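Buying seafood by subscription: frequently asked questions

Last updated Monday, June 3, 2019

We get a lot of mail from readers who have seen an ad for a monthly fish box and want to know if it's worth the money. Our short answer is "sometimes, if you read the fine print." The longer answers follow. We don't sell fish and we don't take a cut from anyone who does.

What does "sustainable" mean on a fish box?

By itself, very little. Anyone can print the word on a carton. What you want is the species, the place it was caught or farmed, and the gear that was used. "Wild Pacific fish, responsibly harvested" gives you one fact and one compliment. If a seller can't tell you whether the halibut came off a longline or out of a trawl, we'd assume they didn't ask their own supplier.

Is "never frozen" better?

We doubt it. A fillet frozen hard soon after landing will usually beat one that spent a week on ice in trucks and warehouses, and it costs less to ship. Be wary of any company that charges extra for "fresh" and won't give you a landing date. Miltumthorpe, to pick one we've ordered from, has a "Dockside Fresh" tier and a frozen tier. We asked twice what the difference in handling was and got the same brochure both times.

Can I trace my fish with the code on the package?

You can trace something. We scanned the codes on a Clarkex sampler and got a page with a nice map, a boat drawn on it and a paragraph about family values. There was no vessel name and no catch date. Tulia's codes did better: harbour, gear type and month of landing, for everything but the scallops. Scan one before your trial period ends, and if all you get is a map, ask for the rest in writing.

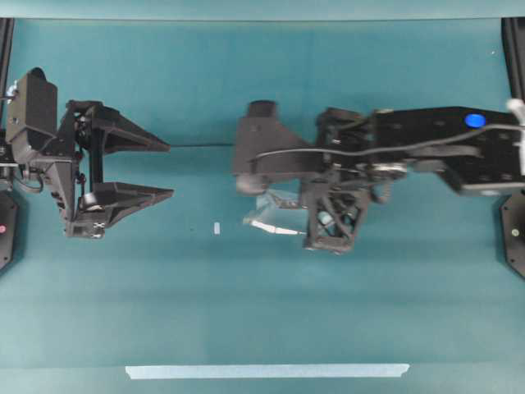
Some sellers will tell you the details are "commercially sensitive." A fishing captain's favourite spot might be. The month the fish was landed is hard to see as a trade secret.

How much am I really paying per kilogram?

More than the ad suggests. Prices are often given per serving, and a serving can be whatever the seller likes. The Pacheco family box we priced lists 2247 g of fish, but that figure includes the glaze, meaning the layer of ice on each frozen portion. We thawed and drained ours and had 300 g less to cook. Look for the words "net weight without glaze." If they're missing, weigh a box yourself and write to the company with the number.

Are the portions cut by hand?

Why would you care? "Hand-cut" shows up on plenty of labels, and we've yet to taste the difference. Even portions cook evenly, and that matters more than who or what did the cutting.

Is farmed fish something to avoid?

Not across the board. Farmed mussels and oysters are easy to recommend. Farmed salmon varies so much from one operation to the next that a blanket yes or no is useless. We're sceptical of sellers who claim every farm they buy from is "the best in the world" and then decline to name any of them.

What happens if I'm not home for delivery?

Read this part of the terms before you sign up. Most companies say the box will keep until evening. Our July test box sat on a shaded porch for 8 hours and the ice packs were liquid by the end of it. If you live in a condo without a staffed desk, get it sent to work.

How hard is it to cancel?

Harder than signing up. Of the four companies named on this page, only Tulia let us cancel online without a phone call. Pacheco wanted notice before the next billing date, which wasn't the date printed on our receipt. Take a screenshot of the cancellation page.

Does the "770 Promise" mean anything?

This is the Clarkex slogan, and we've had several letters about it. The company says it refers to 770 quality checks between boat and door. We asked for the list. We were sent a list of departments. Until there's something more to look at, we'd treat it as decoration.

So should I sign up?

If you have a decent fishmonger within a reasonable drive, go there first and ask the same questions. If you don't, order one box, without the discount that ties you to three, and see what turns up.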